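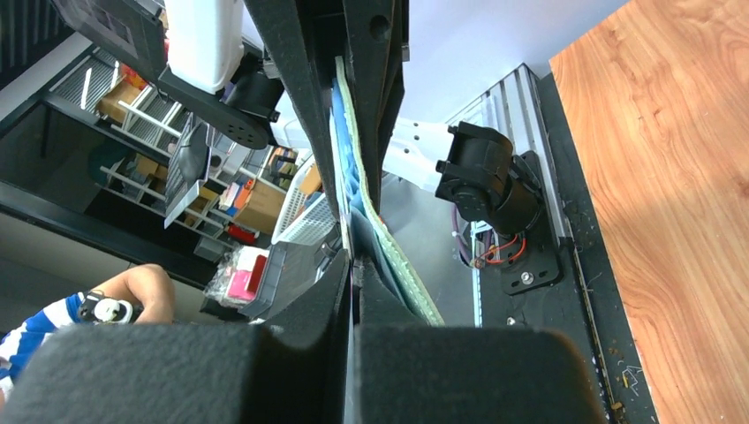

Wutolwood Writers' Circle — Short Fiction

The Blue and the Green

Ffion Bevan had 28 folds to get through before lunch, and she was on the 10th.

The job was simple to explain. She steered the arm, the arm picked up the cloth, folded it and laid it on the table, and the computer kept whatever the arm had done. Then she shook the cloth out and did it again. Grestix paid by the hour, so a bad fold cost her nothing. It did cost Parry, who had to go through the recordings at night and throw out the ones where the fingers missed.

"Don't throw out all of them," she told him. "It ought to see what a miss looks like."

"It sees plenty," Parry said.

He stood near the shelves in his coat and ate crackers out of the sleeve. He wanted 80 good ones by the first week of December. They had 4 days of work in already and he would not say how many had passed.

She closed the fingers. The black pads came together and the cloth came up doubled, the blue with the green beside it. Blue was the crinkled one and it held its shape. Green slid. She had learned to take the green a little lower and to wait a second before lifting, and she supposed the machine was learning to wait a second too, without knowing why.

Her mother had folded like that. She used to do the sheets on the kitchen table, and she would stop with her hand flat on the cloth before she turned it over. Ffion had never asked about it. She had thought it was tiredness. Now she was doing it herself, through a machine, and it was going down as the right way.

"You paused again," Parry said. "Tatia's going to ask about the pauses."

Tatia ran the training side from another town and sent short messages. The last one had said: more variety in the grasp, please.

"Tell her that's how it's done."

"Is it?"

"It's how I do it."

He wrote something down. Ffion lowered the arm, opened the fingers and looked at the fold on the table. One corner stuck out. She thought about calling it a miss, and then she said, "Keep that one," and reached over to shake out the cloth.

Parry had gone back to his crackers. She brought the arm around for number 11.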